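Planning a kitchen manipulation setup – where does the money go first?

14 comments · 6 shares

tilewright
Right, we've finally been told we can put in a proper equipment request, and I'm so pleased I've barely slept. We're a small team at Prernurbridge and up to now everything we've done on countertop picking has been in simulation. The plan is to build one real bench that matches the simulated kitchen well enough to test on, and I'd love some help working out the order to buy things in.

What I have so far:

Arm – undecided, see below
Gripper – two-finger, parallel, nothing exotic
Cameras – one on the wrist, one fixed
Bench – tiled worktop, built to the height we use in sim
Objects – fruit and veg, bottles, utensils, a few dishes
Computer – we have one, it's fine

The arm is where I'm stuck. We've had a price for the Kuroda and a price for the Branura. The Branura is cheaper by 2,439 and has a slightly shorter reach. The Kuroda comes with a better controller and a longer warranty. My heart says Kuroda. My spreadsheet has other ideas.

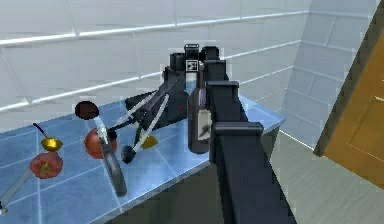

Do you need to buy the arm before the worktop?
Order the worktop second. Once the arm is chosen you know its reach and the footprint of its base, and you can set the depth of the counter and the position of the mount from those two numbers. A worktop bought first tends to get cut again.

Anyway, that's as far as I've got on the order of things. Everything after the worktop is a blur. What did you buy first, and what do you wish you'd left till later?

3 likes

slowgrip
Lovely thread, congratulations! I'd take the Branura and spend the difference on spares without a second thought. Fingertips, cables, a second wrist camera. We lost a whole fortnight to one snapped connector, and the part cost less than our lunch order that week.

5 likes

oddbins_and_ends
Going to disagree with slowgrip on the arm, in a friendly way. Reach is the one thing you can't add afterwards. If your counter is deep and you want to get to things at the back of it, a short arm ends up stretched nearly straight, and then every grasp comes in at a silly angle. Have you tried both arms in your simulated kitchen yet? You've got the perfect tool for settling this sitting right there. Swap the model, run the same tasks, see which ones it can't get to.

9 likes

tilewright
@oddbins_and_ends I feel a bit daft for not doing that already. The arm in our sim is the one that came with the setup and we never thought to change it. I'll see if I can get both models loaded by Wednesday.

slowgrip
That's a fair test and I'd read the results with interest. I'd still say a shallower counter costs you nothing and a longer arm costs you 2,439!

2 likes

oddbins_and_ends
A shallower counter costs you the match with the sim, though, and the match is the whole point of the bench. All those hours of simulated practice were done at one depth.

slowgrip
So change the depth in the sim. It's a number in a file.

oddbins_and_ends
It's a number in a file and then a lot of retraining. But yes, all right, it can be done.

4 likes

pantry_moth
Can I drag this away from arms for a minute? The bit people forget to budget for is objects, and it's my favourite bit, so forgive the length.

We started with 32 things from the supermarket and the charity shop and it was the happiest afternoon of the project. Then reality set in. Real peppers go soft. Apples roll off and bruise. You will want pretend food for the everyday runs and real food for the days that count, so put down a small regular sum for groceries as well as the one-off purchase. Our finance office would not pay for peppers out of an equipment budget, and I had to go back and ask for consumables separately (they were very nice about it, but it took ages).

Buy doubles of anything you become fond of, too. We had a ladle the gripper could pick up beautifully. It got bent, the shop had stopped selling it, and the replacement had a fatter handle.

11 likes

tilewright
This is exactly the kind of thing I was hoping for, thank you! I had "objects" down as a single line. Splitting it now.

hobnail
On knives: leave them out of the real set, or get blunt training ones. It's fine to have a blade on the counter in simulation, but the moment it's a real bench you've got a risk assessment to write, and ours added more to the timetable than the delivery of the arm did. Same goes for glass. Get plastic bottles in the right shape and put some water in the bottom for weight.

6 likes

pantry_moth
Agree on knives, not so sure on bottles. Plastic bends when you squeeze it and glass doesn't, so you can end up tuning your grip force for the wrong thing. We use one glass bottle with clear tape wrapped round it and keep it for supervised runs.

hobnail
Tape's a good idea. I'd still want the supervised part in writing.

3 likes

greyplank
Has anyone mentioned lighting? I'm going to mention lighting. Glossy tiles and overhead lights are a horrible pair. In sim you get reflections that behave themselves, and on the real bench you get a great white blob that moves every time the arm does. We bought four cheap diffused panels and they did more for our success rate than the posh camera. Put them in the first order. They cost so little that they're easy to get past whoever signs things off.

If you're not wedded to gloss, look at matt tiles. Same colour, same grout spacing, far less grief.

8 likes

tilewright
Matt tiles! I had no idea this was something people cared about and now I care about it enormously. I've already asked for two samples.

oddbins_and_ends
Fixed camera: spend on the mount. A cheap camera on a solid bracket beats a good one on a wobbly arm clamp every time. Ours drifted by a hair each time somebody shut the door, and we spent days blaming the calibration.

greyplank
Seconded. Bolt it to the wall if your building people will let you. Ask early, ours wanted a form.

2 likes

quietservo
I'm coming at this from the other end, as someone who reads these requests. Two tips. Put delivery and installation on their own line, and ask the supplier what happens after the warranty ends. I've seen lovely proposals come back a second time because the arm was paid for and the person to commission it wasn't. And write down what you'd drop if you only got part of the money, in order. It makes you look like you've thought about it, and it means the cuts are yours.

On Kuroda against Branura I have no opinion on the arms, but I'd want the longer warranty costed. If it would take a paid extension to bring the cheaper one level, then you're comparing different numbers from the ones in your post.

12 likes

slowgrip
Annoyingly good point. I withdraw about half of what I said.

tilewright
@quietservo I'm asking Branura for the extension price this afternoon. And the drop list is a great idea. Mine would probably go: second wrist camera, spare gripper, then the nicer fixed camera. Does anyone see a problem with that?

pantry_moth
I'd keep the spare gripper and drop the nicer camera first. Grippers get knocked into worktops. That's their life.

5 likes

hobnail
Same here. We went with Nodia for our planning software and the first thing it did was drive the fingers straight into the bench (my fault, wrong table height). Spare set went on that day and we carried on.

tilewright
Spare gripper is staying, then! Updated order, for anybody planning something similar:

First: arm, gripper and spare, light panels, commissioning
Second: worktop with matt tiles, camera bracket, fixed camera
Third: objects in doubles, blunt knife if we have one at all, one taped bottle
Running cost: groceries

Lead time on either arm is more than six weeks, so the worktop drawings can be done while we wait. I'll post the reach comparison once it's run. At the moment I'm leaning Kuroda again, though slowgrip has me wobbling.

7 likes

slowgrip
Good list. Put cables on it.

tilewright
Cables added.

Share · 14 comments · 6 shares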